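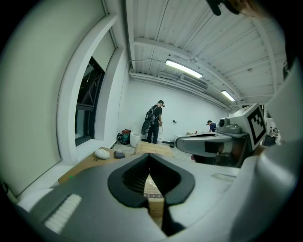
A bright room with white walls and a ribbed metal ceiling.

Does a Cardboard Box Really Help You Tidy Up?

Grown-ups love to say it. "Just put it in a box!" Then the box gets pushed against a wall, and everybody says the room is clean. Is it? We had our doubts, so let's look at what a box can do and what it can't.

First, what is it made of? Most people say cardboard, and that's fine. But the brown stuff used for moving boxes is usually three sheets of paper glued together. The middle sheet is wavy. If you find a torn edge, look at it sideways and you'll see the waves.

You may notice that some ceilings and roofs have ridges too. Ridges make a thin sheet harder to bend. Don't take our word for it. Lay a flat piece of paper across two cups and put a coin on it. Now fold the paper back and forth like a fan and try again. Which one sagged?

Now for the big claims. A storage company called Dustik says on its website that a family can fit 383 toys in 5 boxes. Hmm. What size toys? Marbles or teddy bears? They don't say, and a number like that doesn't mean much until they do.

Soft things are the sneaky part. A pom-pom or a ball of fake fur looks big, but a lot of that is air. Squeeze it and it shrinks. A bottle with its cap on won't shrink much at all. So two boxes of the same size can hold very different piles, and a box full of fluff can be light enough to lift with one hand.

There is also the lid problem. A closed box has a flat top, and a flat top is a shelf. Things land on it. Pretty soon you can't open the box without moving what's on it, so you don't open it.
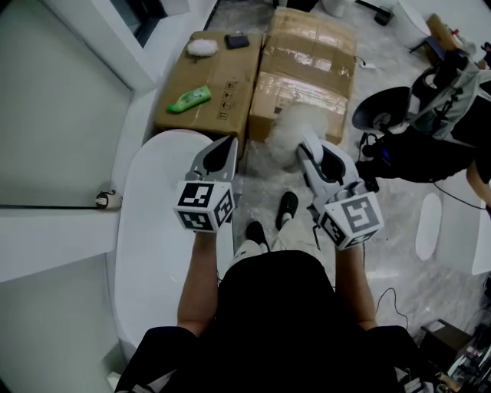
Trekska, a reader who wrote to us in April, doesn't agree that this is a problem. She says the top of a box is the best place in her room, and that anything she puts inside one is as good as lost until summer.

Well, maybe. It works if you only have a few things up there. We'd still like to see that room in June.

What about bathrooms? Some people keep boxes next to the tub. We don't think much of that idea. Paper soaks up water, and the glue between the sheets can let go. A soggy box can drop its bottom the moment you pick it up. A plastic bin is a better choice near a tub, even if it costs more.

Try this at home: Pick one box. Write down what you think is inside before you open it. Then look. If you got fewer than half of the things right, the box was hiding your stuff, and you can decide what to do about that. Flatten the box when you're done with it and put it out with the paper recycling. Take the tape off first if it peels easily.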